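How a Robot Arm Is Set Up and Looked After

A robot arm needs to be fixed down before it can do any work. When an arm swings out to one side, it pulls hard on whatever is holding it. For this reason the base is bolted to a mounting plate, and the plate is joined to the table. If the plate could shift even slightly, the gripper would miss its target every time.

The arm is made of links and joints. A link is a stiff part, like the bone in your forearm. A joint is the part that turns. The arm at the Skestico workshop has 7 joints, and each one contains a motor and a sensor. The sensor measures how far the joint has turned.

Setting the zero

Before its first job, the arm must learn where zero is. Dalia Badawi, the technician at Skestico, moves each joint to a known position and stores the reading. This is called calibration. It is like checking that the kitchen scales read nothing before you put flour on them.

Checking the gripper

The gripper is the hand of the arm. It has two fingers that open and close. Dust on the fingertips can make a block slip, so they are wiped with a dry cloth at the start of each shift. The screws are checked with a small spanner every 12 days.

Practising with mixed objects

Next the arm is tested on objects of different shapes. A cylinder must be gripped across its width. A flat bar gives the fingers very little to hold. The test is run at low speed, and people stay outside the yellow line on the floor. A technician keeps one hand near the stop button.
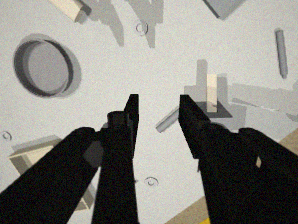
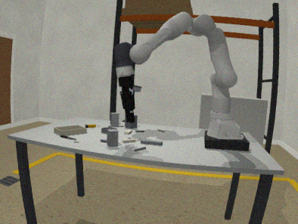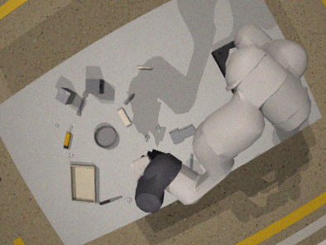
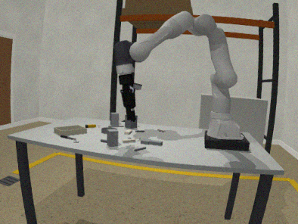 The arm and its table, with objects of several shapes set out.

What happens if a joint starts to wear out?

The sensor readings begin to drift away from the numbers stored during calibration. The technician compares the two sets, finds the joint that has changed, switches off the power and replaces the worn part. Then the zero has to be set again.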